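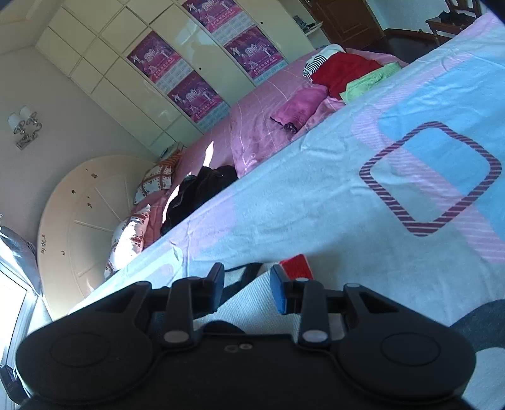 Mundden to Repair Water-Damaged Rental Units Before Summer

Search this site Search Enter keywords

Work will start in April on 214 rental apartments in the Mundden district that had water damage over the winter, the housing office said Wednesday.

The apartments are in the Flarkavach buildings, a group of eight low-rise blocks built on the flat ground next to the river. Heavy rain in January backed up the storm drains, and water came in through the ground-floor walls and utility closets. In three of the blocks it also ran down from damaged roof seams to the top-floor units.

Luzius Pfister, who manages repairs for the housing office, said the contract has gone to Akier, a local building firm. Crews will begin with the two blocks closest to the river and move uphill from there.

"The drains come first," Pfister said. "We are not going to put new floors in and then have the same water come back next winter."

Each apartment is expected to take five working days. Tenants will get a letter two weeks before their unit is scheduled and can choose to stay with family or use one of the furnished apartments the office has set aside on Mill Road. Anyone who makes their own arrangements will receive a one-time payment of $600. Rent will not be charged for the days a unit is closed.

The work includes new flooring, wall repairs up to waist height, and fresh paint. Kitchen cabinets will be replaced only where the base has swollen. Tenants who have already paid for their own repairs can send in receipts, but Pfister said claims for furniture and clothing will be handled separately by the office's insurer.

Some residents asked at a meeting last month why the roofs were not part of the first contract. Pfister said a separate bid for the roof seams is being reviewed and that temporary covers will stay in place until a roofer is chosen.

Parking behind blocks two and three will be closed while the drains are dug up. The laundry room in block five will stay open from 7 a.m. to 9 p.m.

Questions about scheduling can be taken to the front desk at the housing office on weekday mornings.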